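1/ Hoy quiero contar un fallo que tuvimos en la celda de dos brazos, la que llamamos Flisora. Escribo en español porque lo estoy aprendiendo y porque el equipo de Duman lo lee en español. Perdonen los errores.

2/ La tarea es sencilla de explicar: un brazo sujeta la botella, el otro agarra el tapón y gira. Desde febrero tenemos 2.190 ciclos registrados. En 184 de ellos el tapón no salió, pero hasta ahora siempre era un fallo tranquilo: el programa paraba y avisaba.

3/ El ciclo 1.151 fue diferente. El brazo del tapón perdió la lectura del par en la muñeca y siguió girando. La botella giró con él dentro de la otra pinza. El segundo brazo interpretó esto como un deslizamiento y apretó más.

4/ O sea, cada brazo hacía lo correcto según sus propios datos, y los dos juntos aplastaron la botella. El agua llegó hasta el borde delantero, muy cerca de la electrónica de las bases. Corté la corriente con la seta de emergencia.

5/ Daños: un conector oxidado, que encontramos dos días más tarde, y un dedo de pinza con una grieta pequeña. Ninguna persona tenía las manos dentro. Eso fue suerte, y lo digo así en el informe para Kelcombe.

6/ La causa: el sensor, cuando pierde la comunicación, repite el último valor válido. Para el controlador todo parecía normal. Teníamos una alarma para valores demasiado altos y ninguna para valores que no cambian.

7/ Primer cambio: si la lectura del par queda idéntica durante 500 milisegundos con el motor en movimiento, los dos brazos paran. Los dos, también el que no tiene el fallo.

8/ Segundo cambio: la pinza que sujeta tiene ahora un límite de fuerza fijo. Si la botella gira, la dejamos girar. Antes yo pensaba que soltar era el peor resultado - ya no lo pienso.

9/ Me falta resolver la parada misma. Con los frenos puestos, las pinzas quedan cerradas y hay que abrirlas a mano. No me gusta que alguien meta los dedos allí con energía en el sistema. En Stolberg usan una válvula, pero sus pinzas son neumáticas y las nuestras son eléctricas.

10/ El límite nuevo ya está cargado en los dos controladores. Si alguien tiene experiencia con apertura segura de pinzas eléctricas, le agradezco mucho una respuesta.
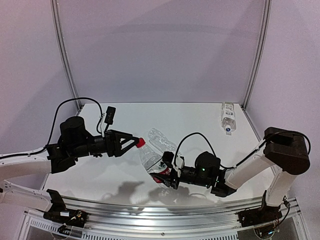 Respuesta de Duman: nosotros pusimos una alimentación separada solo para las pinzas, con un pulsador de apertura fuera de la celda. Los brazos quedan sin energía y la pinza abre despacio, a fuerza limitada. Mira también qué pasa si el pulsador se queda pegado, a nosotros nos ocurrió.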